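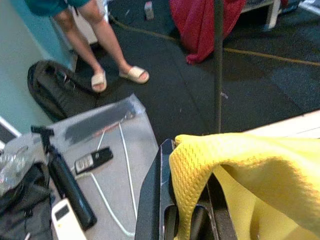

Floor clutter: your questions

Filed under: Small Rooms, Tidying
3 min read

Do I need a system?
Doubtful. Most of them are a shopping list. Pick up the clothes first and see what's left.

Is the Tipoki floor basket worth $74?
I don't see how. A hook holds a backpack just as well.

What about cables across carpet?
Run them along the wall. Cable covers are sold as a cure, but you can still catch a toe on one, even in slides.

Clamari says 6 minutes a day is enough. True?
For whose room? Mine took 80 the first time, in August, and the chair was full again by the weekend.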